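Notes on navigation with a poor view

29/09/2022

Helge Lie and I have spent most of the time since July on one question: how much does our simulated robot need to see before it can choose a sensible next move? The test rooms come from Viklund, our scene generator, and the policy is the one Joar Myklebust trained for the Sumolside project. I changed nothing in the training. I only sorted the test episodes by what the cameras had to work with.

In the easy group, the target is in view with some floor beside it. The child's bicycle is a good target for this. It is narrow from the front, but the pale blue grips stick out well to each side, and the left one comes very close to the wall. A planner that treats the bike as a thin post will get the clearance wrong.

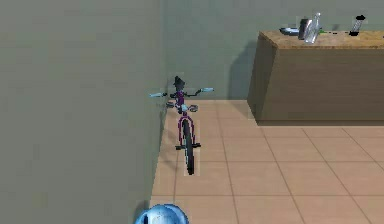
What we measured

We ran 48 episodes in each group and scored only the first move after the pause. With a clear view, the policy chose an acceptable move in 91 per cent of them. With a close, blurred view it managed 35 per cent. I had expected a drop, though a smaller one.

The close views hold very little. A pale grey-green surface takes up most of the picture, with a darker mass at lower left and a dark block along the bottom. I can't say from the pixels alone whether the dark part is the gripper or something near it, and I doubt the policy can either.
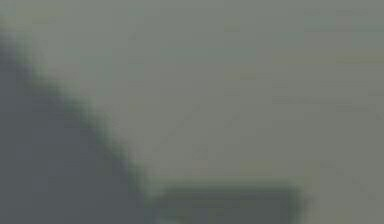 Filed under: Simulation, Test results

Keeping the last 2 clear views in memory is the obvious thing to try. Helge would prefer to have the arm back off first and look again. We'll run both on the same rooms, and I'll post the numbers with the settings.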